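Who Gets to Speak? Testimony Evenings at Two Small Churches
Project report, Practical Theology module, second year
Submitted 26/05/2018

I picked this topic because I grew up in a church that never did testimonies. We had a sermon, four hymns and a cup of weak tea, and if anybody had stood up to say what God had done for them that week I think we'd all have stared at our shoes. So when the module asked for a small piece of fieldwork on 'spoken faith', I wanted to go and sit in places where ordinary members do get up and talk.

I visited two congregations. One meets in the old Brellura Street chapel and the other in a rented hall on the Lerkoritz estate, and they couldn't be more different. Brellura has pews, an organ and a printed order of service. Lerkoritz has stacking chairs and a drum kit. Both hold a testimony evening once a month, and I went to five of them in all, starting in November.

My method was pretty simple. I sat near the back with a notebook (I asked both leadership teams first, and they announced it) and wrote down how long each person spoke, what sort of thing they talked about and how the room responded. I also left a short paper questionnaire by the door and got 52 back, more than I'd dared hope for. Typing them all up took most of a week, and some of the handwriting was heroic.
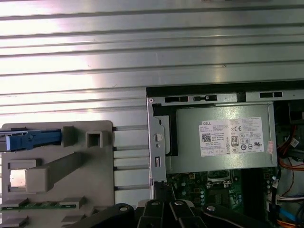
The questionnaire asked people whether they had ever given a testimony themselves, and if not, why not. I'd expected shyness to be the big one. It did come up a lot, but the answer I kept meeting was some version of 'nothing dramatic has happened to me'. One person wrote that they'd believed since they were small and didn't see who would want to hear about that. I underlined it twice, as it could have been me writing.

The evenings themselves partly explain this. At Lerkoritz nearly every talk I heard had the same shape: life was bad, something happened, life got better. They were moving, and I cried at one of them, which made taking notes tricky. But if that's the only shape on offer, a person who has been plodding along faithfully for years may well decide they've got nothing to say.

Brellura was looser. People there would read a psalm and say why it had stuck with them, or talk about a prayer that still hadn't been answered. One woman aged 93 spoke very quietly about being lonely and going on praying anyway — and the room went completely still.

I should own up to some weak points. Two churches isn't many, and the people who fill in forms by the door are probably the keen ones. I also liked Brellura more, and I expect it shows.

If I did this again I'd ask for interviews, and I'd try to talk to those who stay away on testimony nights. I'd also like to look at how leaders choose who goes first, as the first speaker seemed to set the tone for everyone after. I ran out of time for that, and out of my 2,000 words in the longer version too. The blank questionnaire is in the appendix.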